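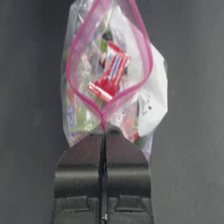 Wrist view, candy bag held by the corner with the pink zipper facing the camera.

9/24/22

I have spent most of my free evenings on the bag task, and I want to write down where it stands before I forget the details.

The task is simple to say. Pick up a zip-top bag with things in it and put it down in a bin. I drive the arm by hand from the leader handles, the computer records the joint positions and the wrist video, and later the whole pile goes into training. As of last night I have 1,005 recorded runs. I threw out 80 of them, mostly for dropped video or for me bumping the desk and having to start over.

Bags are harder than the blocks and cups I did in May. A block looks the same every time you pick it up. A bag changes shape whenever it is touched, and clear plastic puts highlights all over the video. Candy makes a good filling because the wrappers are all different colors and they shift inside the bag. I also put a folded paper note in with the candy, pressed up against the plastic, so the model sees something flat and white next to all the small bright pieces.

I sort the runs by where the fingers grab:

Corner. The fingers close on very little plastic and the rest of the bag is free to swing.
Side edge. Easier to reach, but the contents slide to one end.
Middle. The fingers squeeze the candy through the plastic, and I have to go slower.

So far the corner runs are the biggest group, and I need to even that out. Roald Isaksson looked through a batch for me and pointed out that I nearly always come in from the same direction. He was right. I went back and did 10 runs from the other side, and they were noticeably worse – slow, with a lot of small corrections near the end. I kept them anyway. If I only keep my smooth ones, the model never sees how to get out of a bad approach.

I named the training setups after places on an old map, so the current one is Wemthorpe. Tulley was the block version and still runs fine. Wemthorpe has been trained 3 times now, and the last version reaches for the bag at a sensible height but closes the fingers early. I suspect my labels for when the grip starts are a few frames off. That means going back through the files, and I am not looking forward to it.

Next up is the same bag on a darker backdrop, then a bag with no colored zipper. I want to know how much the model is leaning on that pink line.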